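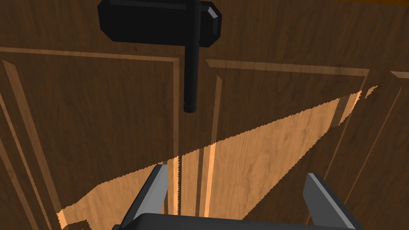
柜门木蜡油 Grutska 使用两个月的评价

我先说明一下,中文不是我的母语。我在塞萨洛尼基长大,来这边住了七年,平时说话没有问题,写长的文章还是会慢。如果有的句子读起来奇怪,请原谅。我的邻居 Kai-wen Chiu 帮我看过前面一半,后面一半她没有时间,所以错误可能都在后面。

这篇评价写的是 Grutska 木蜡油,深胡桃色,小罐装。我从七月开始用它翻新厨房的旧柜门,现在已经全部做完,也做过几个月饭的厨房该有的油烟它都碰到了一部分,所以我觉得可以写一点有根据的意见。

先讲我的条件,这样您可以判断我的经验对您有没有用。房子是租的,房东 Tien-fu Yen 先生同意我处理柜门,条件是颜色不能变浅,也不能刷成白色。柜门是实木的,凸板样式,就是中间有一块板,四周有线条的那种。原来的漆是清漆,年代很久,靠近炉灶的地方发黏,手摸上去不舒服。柜门的形状我很喜欢,所以从来没有想过换新的。

为什么选木蜡油,没有选漆?我考虑了两个星期。漆的保护力比较强,这一点我承认。可是漆需要喷得均匀,我没有喷枪,用刷子刷凸板的线条,角落一定会积漆,干了以后像一滴眼泪挂在那里。木蜡油是擦上去的,多了可以再擦掉,对新手比较宽容。另外,以后哪里坏了,可以只修那一小块。漆坏了一块,往往整扇门都要重来。

店里有两种牌子,Grutska 和 Tautahi。店员 Chun-yin Chu 先生很耐心,他让我在两块废木板上各试了一点。Tautahi 的颜色偏红,味道比较轻,价钱也便宜。Grutska 的颜色偏冷一点,比较接近我家原来的柜子。我最后买了 Grutska,一罐 300 毫升。下面我分开来讲。

开罐和质地

罐子的盖子设计得不好。第一次开的时候要用螺丝刀沿着边慢慢撬,撬完以后盖子的边会变形,再盖上去就不紧。我的第二罐放了一个星期,表面结了一层皮。后来我把剩下的油倒进一个小玻璃瓶,倒得很满,少留空气,就没有再结皮。我建议您买回来第一天就这样做。

油本身比我想的要稠,像放凉的蜂蜜,但是没有那么黏。用之前一定要搅拌,而且要搅到罐底。颜料会沉下去,我第一扇门没有搅够,结果颜色很浅,后面几扇门越用越深。等我明白过来,那扇浅的门已经干了,只好再加一层。现在它装在冰箱旁边,如果不特别指出来,客人看不出差别。我自己每次去拿牛奶都会看到。

打磨

旧漆要先去掉,这个工作占了全部时间的一大半。平的地方很容易,我用手持的砂光机,先粗砂纸,再细砂纸。线条的地方机器进不去,只能用手。我把砂纸包在一根旧的筷子上,沿着线条的方向来回推。刚开始我心急,横着推了几下,留下了划痕。打磨的时候看不到,上了油以后划痕颜色变深,非常明显,我又磨掉重来。

Grutska 的说明书写着,最后一遍用很细的砂纸。我按照说明书做了两扇,发现油吃不进去,颜色上得很淡。后来我改用稍微粗一点的,颜色就饱满了。我不知道是我的木头比较硬,还是说明书写的是另外一种情况。我写信问过厂家,他们回信说可以先做小面积的试验。这个回答没有错,但是帮助不大。

磨完以后的灰尘要清干净。我先用吸尘器,再用微湿的布擦,等木头完全干了才上油。凸板和边框中间有一条缝,里面藏了很多灰,我用旧牙刷刷出来的。如果这里不清理,油和灰混在一起,会变成黑色的小颗粒,干了以后很难弄掉。

上油

说明书推荐用短毛刷。我试过刷子、海绵和棉布,最后觉得棉布最好,就是穿旧的汗衫剪成小块。先做线条和缝隙,再做中间的板,最后做外面的边框。这个顺序是 Pui-shan Tu 女士教我的,她在社区的木工教室上课,我去听过她的课。她还教我,手停下来的地方要在木头的接缝处,这样看不到接头。

油一定要薄。我知道每一篇文章都这样写,可是我自己不相信,觉得多一点会更耐用。多出来的油没有吃进去,停在表面,三天以后还是黏的,手指印一按一个。我用干净的布用力擦了很久,才把它救回来。正确的做法是,擦上去以后等一会儿,再拿一块干布把表面全部擦一遍,擦到您觉得好像什么都没有剩下。第二天看,其实颜色都在里面。

一共做两层。第一层干了以后木纤维会站起来一点,摸着毛毛的,轻轻磨一下再上第二层。第二层以后的手感我非常喜欢,滑,可是不像塑料。

十三扇柜门,我用了两罐,第二罐还剩下一点。罐子上写的用量我觉得是可信的。

味道

这是我不满意的地方。商店的牌子上写着“低气味”。油在罐子里的时候味道确实不大,有一点像亚麻籽和橘子皮。可是擦到木头上以后,味道会慢慢出来,第二天最重。我把柜门拆下来放在阳台,阳台的门关着,客厅里还是闻得到。我太太去她妹妹家住了两个晚上。一个星期以后味道变淡,柜子里面的味道更久一些。如果您家里有小孩子,或者房子没有阳台,请您认真考虑一下。柜子的内侧我后来没有上油,只做了外面。

还有一件重要的事情,跟安全有关系。擦过油的布不可以揉成一团丢进垃圾桶,它自己会发热,有可能着火。说明书上有写,可是字很小,写在最后一页。我是把布完全浸在水里,装进有盖的铁罐再处理。我认为厂家应该把这句话印在罐子的正面。

耐用的情况

普通的水滴没有问题,会停在表面,擦掉就好。我试过故意放一会儿,也没有留下白色的印子。酱油和番茄酱及时擦掉也没有关系。有一次姜黄粉的水溅在水槽下面那扇门上,我到晚上才看见,留下了一块黄色,现在还有一点点。因为底色很深,不太看得出来。

炉灶旁边的两扇门,把手周围已经开始变暗,光泽没有别的地方好。这里每天都用湿手去开,我不意外。我拿了一点剩下的油补了一次,用的时间连喝一杯咖啡都不到,干了以后跟旁边的颜色接得很好。对我来说,这就是选木蜡油的最大好处。

清洁的时候不要用强力的去油喷雾。我用过一次 Eltari 厨房清洁剂,喷在门上没有马上擦,那个地方摸起来就变干了。我不是说清洁剂不好,我的瓷砖一直用它。只是它不适合这种表面。现在我用温水加一滴洗碗液,布拧得很干,擦完再用干布走一遍。

颜色

颜色是我最满意的。深胡桃色听起来很黑,做出来是中等偏深的棕色,木纹都看得到。白天光从侧面进来,线条的上缘会亮一点,凹下去的地方暗,凸板的形状比以前清楚得多。旧的清漆发黄发亮,把这些都盖住了。我的哥哥 Leonidas Dimitriou 在视频里看到厨房,问我花了多少钱换柜子。我没有马上告诉他。

请注意,店里的色卡是做在浅色木头上的。如果您的木头本来就深,结果会比色卡再深一级。最好拆一扇最不重要的门,在背面先试,等它干透了再决定。湿的时候和干的时候颜色差得很多。

Yen 先生八月来看过。他先打开一扇,再关上,摸了摸边上的线条,然后问我能不能把浴室的那个小柜子也做一下。油钱他出。

我的打分

颜色:满分。
手感:满分。
容易使用:中上,前提是您愿意擦得很薄。
耐用:中等,需要定期补一补。
味道:不及格。
罐子:不及格。

适合的人:柜门是实木,喜欢看得见的木纹,有通风的地方,不怕花时间打磨。

不适合的人:柜门是贴皮或者密度板,想一个周末全部做完,或者家里有人对气味敏感。

如果让我重新选,我还会买 Grutska,不过会选在能一直开窗的季节做。浴室的小柜子我打算试试 Tautahi,因为那里空间小,味道轻比较重要,颜色红一点也没有关系。

2021年9月1日补充:有读者问柜门的铰链要不要拆。要拆。我第一扇门没有拆铰链,油流进螺丝孔,螺丝后来很难拧。拆下来的时候请在每扇门的背面贴一张纸胶带,写上位置。我以为自己记得住,结果有两扇门装反了,关的时候总是差一点点,找了一个下午才找到原因。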